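Protokoll der Sitzung des Arbeitskreises Spielzeugausgabe
Verein Nyamweya e. V.

Ort: Besprechungsraum im Erdgeschoss
Beginn: Mittwoch, 18.30 Uhr
Anwesend: Anahera Pearce (Vorsitz), Santino Quezada, Ngaio Bright, Jonatan Strand (Protokoll)
Entschuldigt: Keegan Nepia

TOP 1 Genehmigung der Tagesordnung und des letzten Protokolls
Die Tagesordnung wird ohne Änderung angenommen. Das Protokoll der Aprilsitzung wird mit einer Korrektur zu TOP 3 (Schreibweise »Fellovitz«) einstimmig genehmigt.

TOP 2 Bestand
Frau Bright legt die Bestandsliste vor. Im Lager befinden sich derzeit 743 Teile, davon überwiegend Plüschtiere. Puzzles und Brettspiele werden bis zur nächsten Sitzung auf Vollständigkeit geprüft und bleiben so lange gesperrt.

TOP 3 Verpackung der Plüschtiere
Herr Quezada berichtet über die Umstellung von Folienbeuteln auf braune Papiertüten. Die Tüten der Firma Donitis haben sich nach seiner Einschätzung bewährt, allerdings knittert der obere Rand beim Einpacken leicht. Es wird festgelegt:
Je Tüte wird ein Plüschtier eingelegt. Die Tüte bleibt bis zur Endkontrolle offen. Tiere mit Flügeln, Mähnen oder sonstigen abstehenden Teilen kommen in das größere Format, damit diese nicht umgeknickt werden. Lose Anhänger sind vor dem Verschließen zu entfernen.
Herr Strand regt an, die Tüten außen mit einer Altersangabe zu versehen. Der Vorschlag wird angenommen — die Aufkleber beschafft Frau Bright.
Abstimmung: 4 Ja-Stimmen, keine Gegenstimme, keine Enthaltung.

TOP 4 Nachbestellung
Das Angebot der Firma Trulamo über 3.000 Papiertüten liegt vor. Frau Pearce bittet um ein Vergleichsangebot von Donitis. Die Entscheidung wird vertagt.

TOP 5 Verschiedenes
Der Schlüssel zum Lagerraum ist nach jeder Packschicht wieder im Büro abzugeben. Herr Nepia wird gebeten, den Schichtplan für Mai zu ergänzen; zwei Termine sind noch unbesetzt.

Ende der Sitzung: 20.10 Uhr
Für das Protokoll: Jonatan Strand

Anlage
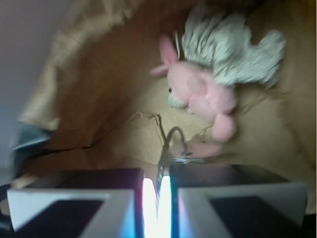

Rosa Plüschtier mit Flügel in offener Papiertüte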